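Cloth Foley

Cloth foley is the recording of fabric sounds for use in film, television, radio drama and video games. It covers the small noises made by clothing, bedding, curtains, bags and other textiles when they are moved or handled. In most film work it is recorded separately from footsteps and props, and it is sometimes called the "moves" track or the "rustle" track.

Purpose

Microphones on a film set are placed to pick up speech. They catch little of the sound of clothing, and what they do catch is often removed when the dialogue is cleaned up. When a film is dubbed into another language, the original clothing noise is lost along with the voices. A cloth track puts this layer back. It is usually mixed very low, and most viewers notice it only when it is missing.

In games the need is different. A character may turn, crouch or climb at any moment, so the sounds have to be supplied as short separate files that the game engine can trigger in any order. Several versions of each movement are recorded so that the same file does not play twice in a row.

Materials

Cotton and linen give a soft, dry sound with little high end. Denim and canvas are heavier and produce a clear scrape when two layers are rubbed together. Silk is quiet but bright. Nylon and other coated fabrics are loud and can cover dialogue, so a performer may replace a nylon jacket on screen with a softer cloth. Leather creaks and is normally recorded as a separate item.

New fabric often contains a stiff finish and sounds crisp. Many studios wash their cloth several times before using it and keep one unwashed piece for starched shirts and hotel sheets.

Recording

The performer generally stands or sits close to a large-diaphragm condenser microphone and moves the cloth by hand while watching the picture. Low self-noise matters more than any other feature of the microphone, as the signal is weak and must be raised a great deal. The room should be dead, with no fans or lights that hum. Rings and watches come off first.

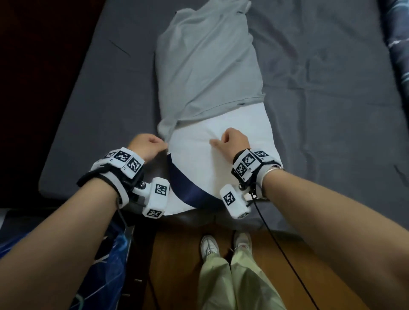 Takes for a library are recorded without picture. Each movement is performed slow, medium and fast, with a short silence between takes to make editing easier. A sample rate higher than that of the final product is common — it allows the files to be pitched down for capes, sails and large creatures without becoming dull.

Commercial libraries

Cloth sounds are sold both within general collections and as dedicated packs. Falluvus, a library from the Elmont label, contains 231 files divided between clothing and household linen. Drurkport, a smaller pack of 88 files, is limited to coats and bags. Both are supplied as WAV files with embedded metadata.

Related articles
Footstep recording
Prop foley
Room tone
Chamoun (sound library)
Sound effect metadata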